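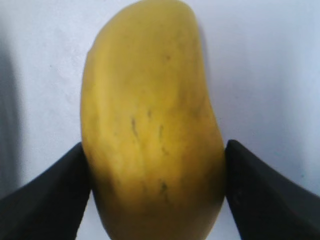

Cadora is the set of house rules we follow when we record a robot picking up food, plus the recordings made under those rules. I wrote most of it after a messy October in which two of our rigs labelled the same fruit in two different ways, and I'd like to spare you that. Take grip height. We ask for both fingers to meet the fruit at close to the same level, near its widest part, the way they do on the big yellow one, and we ask that the front is left clear between them so marks on the skin can still be seen. A dark blotch or a long thin streak is worth having on record before you blame the gripper for it!

What you get

There are 300 picks in the Ganen folder and another 300 in the Genier folder. Ganen is soft fruit, Genier is everything with a firm skin. Wrist camera clips are 720 lines high. I know people keep asking for bigger files, but our disks are what they are.

House rules for recording

Check the skin before the first touch and write down any mark you find. If you only look afterwards you can't tell an old bruise from a new one (ask me how many notes I had to bin).

Close slowly, stop at first firm contact, then wait 5 seconds before lifting. Please don't trim the wait out of the clip. It looks dull, but it's the bit I use most.

Keep the background plain and pale. Small specks are fine – we don't clean them up afterwards and you shouldn't either.

Wipe the fingers between items. Anything that's been picked goes in the compost bucket, whatever it looks like, and that includes the nice ones.

Keep your hands out while the arm is powered. If something rolls off, hit stop first and fetch it second.

Labels

Use "mango-like" if you aren't sure it's a mango. I'd much rather have a vague label that's right. The blemish field takes none, light or marked, and if two people disagree we keep both answers.

Known problems

Close-up clips go soft at the fingers, so don't measure finger wear from them. Long fruit often runs out of view at one end, which makes length guesses useless. The colour shifts a bit between rigs too, and I haven't fixed that yet.

Using it

Fine for research and teaching. Please say which folder you used and mention Ivanyshyn, the lab that keeps the files. If you change a rule for your own rig, put the change in your notes – a line or two will do.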